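Chapter 7
Giving the Arm a Kitchen to Practise In

When Jericho Baluyot and I cleared a bench in the Ornley workshop for our arm, I thought the hard part would be the bolts. It wasn't! We had the thing standing up in an evening, and then spent most of July arguing about what it ought to do next. Jericho wanted it to stack wooden blocks. I wanted it to help with the washing-up, and as I'd bought the biscuits, I won.

So in this chapter we're leaving the spanners in the drawer and working in the simulator. You'll need the joint file you saved in Chapter 6 (if yours still throws up errors, go back and check the wrist entry, it's nearly always the wrist) and a kitchen model to load it into. Ours is called Gimstead, and it has a sink, a dishwasher and plenty of hard edges to bump into.

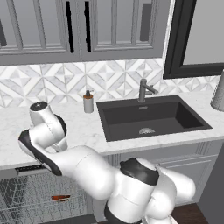

Figure 7.1 The arm in the simulated kitchen, with the gripper pointing down near the front edge of the worktop.

Before you make anything move, have a play with the viewpoint. I skipped this the first time and drove the elbow straight into a cupboard, then spent ages blaming the motor settings. A pose that looks fine from one side can be hopeless from another, so save at least 2 views and flick between them as you go. Keep the dishwasher door open while you do it – a lowered door takes up far more room than you'd think, and your arm has to learn to work over it. 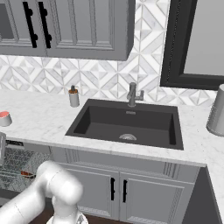
Figure 7.2 Sink, tap and open dishwasher, with the arm at lower left and the gripper low down.

Now open the pose panel and set every joint speed to its lowest value. We'll start with the shoulder.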